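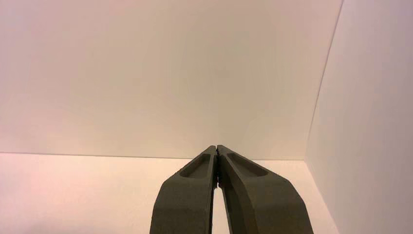 Gripper closes crooked after swapping fingers, and our demo is in June

Posted by Skinby

Hi all, first time posting. I'm in a student robotics club and we're doing a sorting project for our end-of-year showcase. We have a small arm with a camera on the wrist, and it's supposed to pick little blocks off the floor of a plain white box and drop them into two piles. The arm part is going great! The gripper part, not so much.

We put new fingers on last week (the kind with the long oval pocket near the tip) and now I can't tell if they're closing right. They come together at the tips and then there's a gap that gets wider as you go down toward the base, like an upside-down V. With the box empty I told it to close all the way and that's where it stops. Out of 40 tries with a block we got 13 good picks, and most of the misses looked like the block squirted out forward. My partner thinks it's the code, I think it's the fingers. The closed position in our settings is 2660 and I haven't touched it. Any ideas before we reprint everything?

allidar

Some gap near the base might be fine, lots of fingers are shaped so only the tips touch. What I'd look at is whether the flat parts near the tips are parallel when they're holding something. Cut a strip of cardboard as thick as your block, close on it gently, and try sliding a piece of paper in from the front and then from behind. If it slips in at the front, your fingers are splayed at the tips and the block is going to pop out just like you said. We had this in my class and it was one screw on the left finger that wasn't seated. Took us two evenings to find it, ugh.

Also, don't leave that closed number alone just because it worked with the old fingers! New fingers, new number. Open it up, set it back in small steps until the tips barely touch, and write that down as your new closed position. If you keep commanding it past the point where they meet, the motor just sits there pushing and gets hot.

nimovora_club

put some grippy tape on the inside. fixed ours

Tomić

I'd do the screw check first and then the tape, or you'll be peeling it off again. One more thing, run at least 20 picks with the block in the same spot before you start moving it around. We changed the spot every time our first year and couldn't tell a bad grip from bad aiming. If it misses in the same spot over and over, go back to the fingers. If it only misses near the walls of the box, I'd side with your partner.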